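Good practice for a shared bench with two arms and household objects

Reading time: 3 minutes

Gertraud Plattner

Our department at Gristham is preparing written rules for a tabletop cell in which two arms are operated over ordinary kitchen items. Staff have until now worked from a single page inherited from the Menport site, and it says very little beyond the location of the stop button. I should be grateful for advice on three matters.

First, when may a person reach onto the mat to reset an object? Secondly, should mains appliances such as a toaster oven be permitted on the bench as props, and if so in what condition? Thirdly, what ought to be recorded when a plate or mug is dropped or chipped? The current page was last revised in October and is due for replacement, so a reply that could be quoted in part would be most helpful.

Waltraud Riedl

I was responsible for the equivalent document at Pernier and can set out what we adopted.

Reaching in. The operator announces the pause, both arms are brought to a protective stop, and the second person confirms aloud before any hand crosses the edge of the mat. An open gripper is treated in the same manner as a closed one. Where one arm is holding a plate or similar item, the item is to be set down before the pause is called, except in an emergency. We do not permit a reset while only one arm has been stopped, as the working areas overlap.

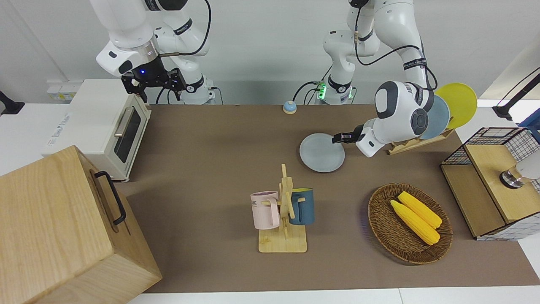
Appliances. We allow them on condition that they are unplugged, that the plug is visible to the operator, and that the flex is tied back or removed. An appliance should stand with its door facing the middle of the bench, so that an arm opening it does not have to pass over the base of the other. Our limit for any item to be lifted is 2,000 grams, and heavier items may be pushed or opened only.

Cables. Those at the arm bases should be checked at the beginning of each session and again after any collision, however slight. A loop of cable along an arm must keep enough slack for the full range of movement.

Breakages. Ours are entered in the bench log with the object, the task and the speed setting. Chipped crockery is withdrawn at once. We keep 26 spare plates and have not run short.

Please note that none of this takes the place of a risk assessment for your own installation. The gripping force and the speed must be assessed with the objects you intend to use.

Eberhard

Agree with most of the above. We cap speed at 100 mm per second whenever a new operator is being trained, and the supervisor signs it off. Mark the reach of each arm on the floor with tape as well as on the table, as visitors do not look at tables.

Gertraud Plattner

I am obliged to you both. The requirement for spoken confirmation by a second person will go into our draft. May I ask Ms Riedl whether the weight limit applies to each arm or to the pair?

Waltraud Riedl

To each arm. Lifting with both together requires a separate entry in the assessment.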